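Tuesday, late

The trial of Julis started properly today, so I will write down what happened before I mix the days together. Last week was only accounts and passwords and I did not feel it was worth an entry.

I should first put here what it is, for when I read this in two years and remember nothing. Julis is a simulation package for gripper arms. You buy it as a yearly service from Ullance, or you try it for one month, as we do. You load an arm, you load a table and some objects, and it gives you the view of the camera on the wrist, and then you can train or test your picking program without touching a real arm. The seller promises that the pictures are "close enough to learn from". It is this sentence that Niamh wants me to check. She has given me until the end of November and a page with two columns, "keep" and "do not keep".

I came in early because the office in Prudetbridge is quiet before nine and the heating makes less noise. The installation took the whole morning. The guide is written well but it believes that everybody has the newest graphics driver, and I had not. The first error was number 2911 and the guide does not list it. I wrote to the support and ate my bread while I waited. The answer came from Han-gyeol Ryu, very polite, and it was one line: delete the shader folder and start again. I did so and it worked. I do not understand why the installer cannot delete the folder by itself. I put this in the second column, in pencil.

After lunch I loaded the shop's own room, the one called Eze. There are several rooms to choose and most of them are dull grey. Eze has shiny surfaces and warm light from the ceiling, and I chose it on purpose. Our real worktop downstairs is also shiny and it has given us trouble since the spring. The old program takes a reflection for an object and closes the fingers on nothing, with great confidence. If Julis can make this mistake happen inside the computer, then we can correct it inside the computer, and Kai does not have to stand beside the arm with his hand on the stop button.

I was slow with the controls at first. The arm is moved with the keyboard or with a small window of sliders, and I am a person who turns the slider to the wrong side each time. I must say the movement itself is good. It has weight. When you stop the wrist quickly, there is a small swing after, as in the real one. Suleiman told me that the other package we tried, in the spring, moved like a cursor, and I agree with him. The sliders have no numbers next to them, only a coloured bar, and for careful work this is a pity. One can type a value, but only in another menu, and after typing one must press a button called "commit", which sounded to me so final that I hesitated.

I was not so happy with the saving. I made a nice starting position, open fingers, wrist low, and I closed the program to see if it would remember. It remembered the room but not the position. I made it again. Then I found that there is a save for the room and another save for the arm, and they are in different places. I wrote a yellow note and stuck it on the screen.

Around four it became more interesting. I switched to the wrist view and stayed with it until the evening, because this is the view our program would learn from. 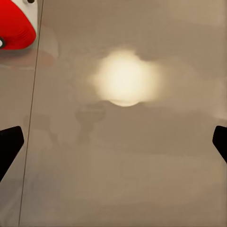

The light is what I looked at the longest. The lamp comes back from the table as a big creamy spot with an uneven edge, and the red and white thing in the corner gives a weak pink smear on the surface under it. That is very near to what troubles us downstairs. I was glad and also a little annoyed, as I had prepared myself to write that it is too clean. The seam in the table I like also. I do not know if our program would take such a dark line for an edge of something, and tomorrow I can find out.

Kelechi Afolabi wrote to me on the office chat in the evening that reflections are the easy part and I should not fall in love. What he wants to know is whether the fingers slip when they hold something smooth, as the last package held everything like glue and we lost a month believing it. He also asked what happens to the price after the first year.

He is right about both. I have not closed the fingers on anything yet, only opened them and moved them. About the price, the page of Ullance gives only the first year, and for the rest one must "talk to us", so I have written to Han-gyeol Ryu again and feel like a nuisance.

Before I went home I let it make 46 views in one go with the lamp in a different place for each. It took less time than my tea. The fan of the computer was very loud and Niamh came to the door to look, and then went away without a question. I have saved them on the shared disk in the folder with my name.

For tomorrow: the slipping test, with the smoothest object in the library. Try the old program on the views and see where it wants to grasp. Ask Kai for the measurements of our real worktop, so that I can make the table the same height. Find out if one licence is good for two computers. Buy bread.

My eyes are tired and I still see the round spot when I close them.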